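Cuaderno de taller - kart 2, después de la resistencia de Plunalton
2021-07-21

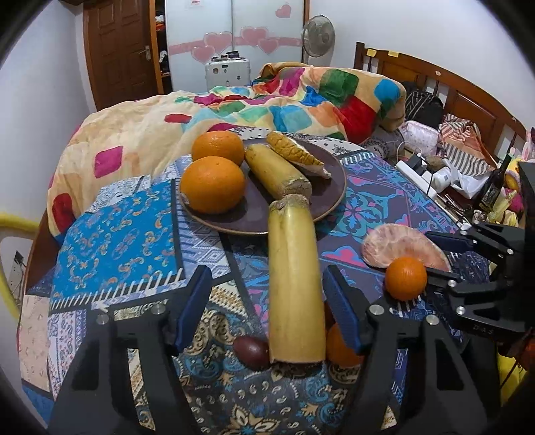
Brote de bambú y fruta sobre el mantel estampado.

Bueno, pues vamos con el kart, que lo tengo en el caballete desde esta mañana y ya he llenado la libreta pequeña de garabatos que mañana no voy a entender ni yo. Lo paso a limpio mientras me acuerdo. El que coja el cuaderno después que lea por lo menos la parte del freno, por favor, que lo demás puede esperar.

Resumen de la carrera para los que no vinisteis: acabamos, cosa que en febrero no pasó. El motor no dio un solo problema en toda la tarde. En recta íbamos con los de delante y en la parte lenta perdíamos una barbaridad, sobre todo en la horquilla de abajo, donde el kart entraba bien y luego se quedaba como clavado a mitad de curva. Todos los que nos subimos nos quejamos de lo mismo, así que manía de piloto no es. Y a partir de cierto momento, además, vibración. Yo la noté en el asiento, otro dice que en el volante, y el que hizo el último relevo jura que en los pedales. Apunto las tres versiones tal cual.

El motor lleva 1347 vueltas desde la última vez que se abrió, sumando entrenos. He repasado la suma dos veces porque faltaba una hoja (estaba dentro de la caja de las bujías, no pregunto). La bujía sale de un color café con leche muy bonito, el aceite salió oscuro pero sin nada raro en el imán y la compresión al tacto me parece la de siempre. He cambiado aceite y bujía y he limpiado el filtro. No lo abro todavía. Sé que hay quien quiere abrirlo ya «por si acaso», pero la última vez que abrimos algo por si acaso estuvimos dos tardes buscando una arandela.

Cadena y transmisión. La cadena Katene está estirada, pero dentro de lo normal, le queda vida para entrenar. Para correr pondría la nueva. El piñón tiene los dientes empezando a hacer gancho por un lado solo, y eso me dio la pista de mirar la alineación: la corona estaba desplazada hacia fuera. Poca cosa, pero con la regla apoyada se ve luz. La he vuelto a alinear y he apretado los tornillos del portacorona con fijador, porque uno de ellos giraba con los dedos. ¡Con los dedos! Supongo que ahí tenemos al menos una parte de la vibración, aunque no toda, y ahora explico por qué.

Eje trasero. Lo saqué pensando que estaría doblado y no lo está. Lo puse entre los apoyos, lo giré con el reloj comparador y la aguja casi ni se mueve. Me quedé un rato mirándolo con cara de tonto, la verdad, porque ya tenía medio escrito el pedido de uno nuevo. Lo que sí está mal es el rodamiento del lado del freno: gira a saltitos y tiene un juego que se nota al empujar con el pulgar. El del centro y el del lado del motor, perfectos. He montado el que había de repuesto en el cajón y he limpiado bien los alojamientos, que tenían una pasta de grasa y arena digna de estudio. Ojo al montar, que el alojamiento de ese lado entra algo forzado y es fácil dejarlo cruzado. Yo lo dejé cruzado a la primera. Aflojar los tres soportes, girar el eje a mano hasta que vaya suave y apretar poco a poco, alternando.

Y ahora el freno, que es lo serio. Las pastillas están gastadas en cuña. La de dentro tiene todavía bastante material por arriba y casi nada por abajo. El disco no está rayado, pero sí tiene un cerco azulado en la parte exterior, de haber cogido temperatura. Mi teoría - y digo teoría - es que con el rodamiento así el disco bailaba, empujaba las pastillas hacia atrás, el pedal se iba largo y nosotros, como buenos brutos, apretábamos más. El pedal largo lo comentamos todos al bajar y lo achacamos al líquido. Pues el líquido también estaba para tirarlo, todo hay que decirlo. He puesto pastillas nuevas, he centrado la pinza con las arandelas finas y he purgado hasta que dejaron de salir burbujas. El pedal ahora se queda arriba y duro.

PENDIENTE: volver a purgar antes de salir a pista, aunque parezca que está bien. Y hacer asiento de pastillas despacio, sin ganas de récord. Lo pongo en mayúsculas en la pizarra también.

Lo de la horquilla me tiene más intrigado. He bajado los datos del Graleck, que por una vez grabó la sesión entera, y me he puesto a comparar relevos. En los dos primeros el kart gira razonablemente. En el tercero empieza a perder régimen a mitad de la curva, y hacia la vuelta 41 de ese relevo la caída ya es clarísima, se ve sin necesidad de ampliar nada. Como el trazado es el mismo y el piloto también, algo cambió en el kart en ese rato. Candidatos:

- Presión de neumáticos. Salimos con la misma que por la mañana y la pista estaba muchísimo más caliente. Demasiado agarre atrás, la rueda interior no se levanta y el kart se frena solo. Me cuadra mucho.
- El tornillo del portacorona aflojándose. Me cuadra para la vibración, para lo otro menos.
- El asiento. Hay una grieta en el anclaje izquierdo, por debajo, que no estaba cuando lo montamos (o no la vimos). Si el asiento flexa, el peso no se transmite igual y el chasis trabaja de otra manera.
- El propio chasis. El Jorix ya tiene sus años y por debajo está lijado de tanto piano. He pasado el trapo y la linterna por todas las soldaduras y no encuentro fisuras, pero me gustaría que lo mirara otro par de ojos.

De momento he puesto un parche en el anclaje del asiento con una arandela grande por cada lado y un taladro en la punta de la grieta para que no avance. Es una solución de taller a última hora, no la quiero ver en carrera.

Convergencia delantera: estaba abierta de un lado más que del otro. Alguien se comió un piano y se lo calló, o fui yo y no me enteré. La he dejado a cero para la prueba, con la caída como estaba, y así al menos sabemos de dónde partimos. El casquillo de la barra derecha tiene holgura, hay que pedir otro. Las manguetas, bien engrasadas y sin juego.

Plan para la próxima prueba en Plunalton, que ya he preguntado y nos dejan la pista corta por la tarde. Quiero hacer tandas cortas cambiando UNA sola cosa cada vez, que nos conocemos. Primero tal como está ahora, para ver si la vibración sigue. Después bajar presiones atrás y dejar lo demás quieto. Después estrechar o ensanchar la vía trasera, según lo que cuente el que vaya montado. Y si queda tiempo, probar a aflojar la barra delantera, que en febrero nos ayudó con frío y con calor no lo hemos probado nunca. El mismo piloto en todas las tandas. Ya sé que así los demás miran, pero si nos turnamos volvemos a casa con cuatro opiniones y ningún dato.

Estaría bien que alguien apuntara las presiones en caliente nada más entrar a boxes, antes de ponerse a charlar. El manómetro bueno está en el cajón de arriba, el otro marca lo que le da la gana y le he puesto cinta roja.

Dinero. Entre pastillas, líquido, el rodamiento para reponer el que he gastado, cadena, piñón y casquillo se nos van unos 300 euros. El asiento va aparte y todavía no he mirado precios. Si se compra usado habría que medir bien el ancho, que el anterior lo compramos a ojo y hubo quien bajaba del relevo con las costillas marcadas.

Cosas sueltas antes de que se me olviden: falta la llave de vaso larga de las bujías, la usé en el circuito y no ha vuelto en la caja. El caballete cojea otra vez por la rueda de atrás. El bidón de mezcla viejo está vaciado y lavado, se puede usar para el aceite quemado. La batería del Graleck aguantó todo el día, pero el cable del sensor de temperatura está pelado junto al conector y lo he forrado con termorretráctil. Y la cubierta de la cadena roza un poco si se aprieta el tornillo de delante hasta el fondo, así que lleva una arandela de más, no la quitéis.

Dejo el kart en el caballete con las ruedas traseras quitadas y los bujes sin apretar. Está puesto en un papel encima del volante.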